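## Farbtreue als Handwerk: Der Projektor Pramen 118 im Wohnraum

Wer in den vergangenen Jahren ein großes Bild in das eigene Wohnzimmer holen wollte, griff meist zum Fernseher. Geräte mit einer Diagonale von 70 Zoll sind erschwinglich geworden, und ihre Helligkeit lässt auch bei Tageslicht kaum Wünsche offen. Der Hersteller Arusbridge hält dennoch an der Projektion fest und legt mit dem Pramen 118 ein Modell vor, dessen Name zugleich die empfohlene Bilddiagonale in Zoll angibt.

Das Gehäuse ist schlicht gehalten, die Anschlüsse liegen vollständig auf der Rückseite. Der Lichtstrom beträgt nach Angaben des Herstellers 2000 Lumen. Für einen abgedunkelten Raum ist dieser Wert reichlich bemessen, für ein Zimmer mit großer Fensterfront hingegen knapp. Die Redaktion hat das Gerät unter beiden Bedingungen betrieben und empfiehlt den Einsatz am Abend.

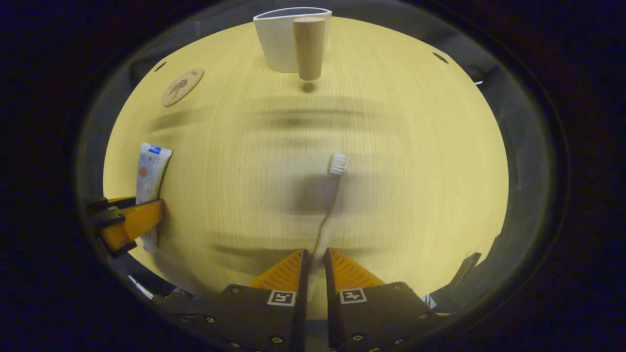

*Heller Holztisch mit Becher und weißem Halter.*

In der Werkseinstellung »Kino« gibt der Pramen 118 Hauttöne bemerkenswert natürlich wieder. Grünflächen, an denen viele Projektoren dieser Klasse scheitern, bleiben differenziert. Chrysanthi Karagiannis, die bei Arusbridge die Bildabstimmung verantwortet, führt dies auf eine überarbeitete Farbmatrix zurück. »Wir haben auf Spitzenhelligkeit verzichtet, um in den mittleren Tönen genauer zu werden«, erklärt sie. Der Verzicht ist sichtbar, vor allem bei Sportübertragungen, doch er erscheint vertretbar.

Weniger überzeugt der Schwarzwert. In dunklen Szenen legt sich ein leichter Grauschleier über das Bild, den auch die dynamische Blende nicht vollständig beseitigt. Der unmittelbare Konkurrent Wornside Mathebula arbeitet an dieser Stelle sauberer – allerdings mit einem deutlich lauteren Lüfter. 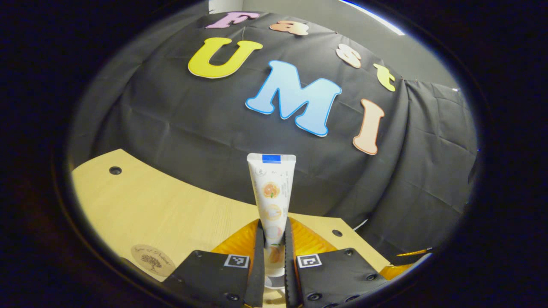
Die Einrichtung nimmt 15 Minuten in Anspruch, sofern die Leinwand bereits hängt. Eine Trapezkorrektur ist vorhanden, sollte wegen des Schärfeverlustes jedoch nur im Notfall genutzt werden. Mit der im Februar veröffentlichten Firmware wurde zudem die Eingabeverzögerung im Spielemodus gesenkt. Die eingebauten Lautsprecher genügen für Nachrichtensendungen. Für Spielfilme ist eine externe Anlage vorzusehen, die über den digitalen Tonausgang angeschlossen wird.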